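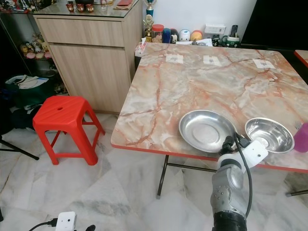 Date: 10/18/22
Subject: Re: [meters] Night flow on the Clirkavstead supply, leak or not?
List: meters

On the night flow question, I have been through the file you attached and I do not think it shows a leak. Comments in line.

> The meter is the Kruger with the pulse lead, set to 1000 pulses
> per cubic metre. The Desel logger adds the pulses up and writes
> one line an hour. Over a full day I get 2793 pulses. Between
> midnight and six in the morning I get 377, with everyone in bed
> and nothing switched on.

At that setting one pulse is one litre, so the counts can be read straight off as litres. Check the setting against the dial before relying on it. Read the dial, leave the logger alone for a day, read it again, and compare the difference with the logged total. If the two disagree by a factor of two, the logger is counting both edges of the pulse. The older Desel firmware does this unless the input is set to falling edge only.

> I divided the 377 by six and got a steady loss of just over a
> litre a minute. The water company say anything that never drops
> off at night is a leak on my side of the stop tap.

The division is correct but it answers a different question. An average over six hours says nothing about whether the flow was steady. Your own file has two lines at zero in that period, and the largest line is 106. A leak from a pipe under pressure does not stop for an hour and come back. If anything it should run slightly faster at night, when the pressure in the main goes up.

What you have looks like something filling in bursts. The usual causes are:

a float valve in the loft tank that sticks, lets the level drop, then opens fully
a water softener set to regenerate at night
a toilet cistern passing slowly through the flush valve and topping up at intervals

I would look at the softener first, if there is one, as it can be put on bypass without tools. 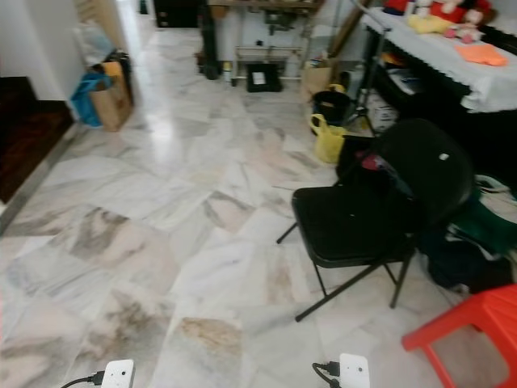

Folding chair, red stool and the two plug adapters on the tiled floor.

> Would a shorter interval help? The logger will go down to one
> minute but the manual warns about battery life.

Yes. Hourly totals are fine for billing and poor for this. Set it to one minute for a single night and put it back afterwards. The battery will not notice one night. A cistern topping up shows as short runs of a few litres with gaps of much the same length between them. A softener shows as one long run with a change of rate part of the way through. A float valve is less regular and tends to follow whatever was drawn from the tank during the evening.

Do note the clock. The Desel keeps whatever time it was given when the battery went in and takes no account of summer time. Several people on this list have chased a flow at five in the morning which was the shower at six.

> I also tried closing the internal stop tap overnight as someone
> suggested. The count that night was lower but it was not zero.

That is a useful test, but only if the tap shuts fully, and many do not after years of standing open. Close it, open the kitchen cold tap and wait for the flow to stop.
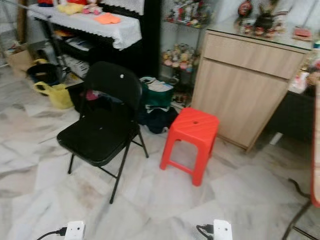
If a dribble carries on for more than a couple of minutes, the stop tap is passing and the overnight figure means very little. Loft tanks confuse the result as well. With the stop tap closed the tank is not refilled, so all the water drawn in the evening is made up in one go when you open it again in the morning. Leave that hour out of the total.

If the tap does shut fully and the meter still counts, then the loss is between the meter and the house, and the company are right. In that case ask them whether they offer an allowance for a first leak. Ours did, but the form had to go in with a repair invoice and two readings taken after the repair.

For comparison, we had a similar pattern at Bestlow last January. The hourly log showed flow on most nights and nothing on others. It was the washer on a float valve, and after it was changed the night count went to zero and has stayed there. The washer had a groove worn across the face but the valve looked sound from outside, so take it apart before ruling it out.

Please post the one minute file when you have it, as plain comma separated text if possible. The list software strips spreadsheets without telling the sender.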